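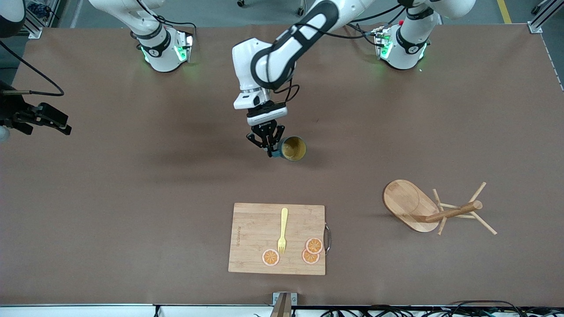 *Two white robot arms at a brown tabletop, with kitchen objects.*

**Juruvier Grarnen, rear suspension working group**
Minutes, 28/06/2020
Pokovport, with dial-in

**1. Previous minutes**

Accepted with one correction. Item 4 should read "lower control arm bush", not "upper". Distribution list unchanged.

**2. Rear bush noise**

The knock reported on the estate body was reproduced on the rough section of the Pokovport circuit with the car fully laden. It could not be reproduced on the saloon at the same load. Chassis reported that the noise is present only when the damper is near full droop and the car is turning left. The hatchback has not been tested.

Kettani tabled the hardness readings for the returned bushes. All were within drawing limits, though towards the soft end. Kettani's view is that the mounting sleeve is being pressed in at a slight angle at the subframe stage. Assembly did not agree and asked for the sleeve to be measured before and after pressing. Agreed.

The proposal to change to a harder compound was discussed. Ride comfort on the 19-inch wheel is already marginal and the change would make it worse. Proposal held until the sleeve measurements are in.

Action: Assembly to measure sleeves and circulate results.
Action: Kettani to supply two further sets in the present compound.

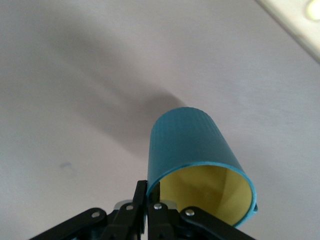

**3. Durability**

The first test car has completed over 2,000 miles of the mixed-surface schedule. Light surface corrosion was noted on the anti-roll bar drop link threads. No loss of torque on any rear fixing. The left rear spring seat has marked the paint on the lower arm; depth to be recorded at the next strip-down.

The second car is held awaiting a replacement wheel speed sensor. Testing asked whether it could run the schedule with stability control switched off. Refused, as the results would not be comparable with the first car.

Action: Testing to photograph the spring seat and add the depth reading to the log.

**4. Wheel alignment settings**

Rear toe tolerance on the drawing is tighter than the line equipment can hold. Two options were put forward: widen the tolerance, or add a second check at the end of the line. Chassis will not support widening before tyre wear figures are available. The second check is to be costed in the meantime.

Action: Production engineering to cost the second check, including added cycle time.

**5. Drawing release**

Rear subframe drawing moves to August. Tooling stated that any change to the sleeve bore after release would need a new fixture. Noted.

**6. Any other business**

Part number labels on the returned bushes are coming off in transit. Kettani to use tied tags.

Next meeting to be called once the sleeve measurements have been circulated.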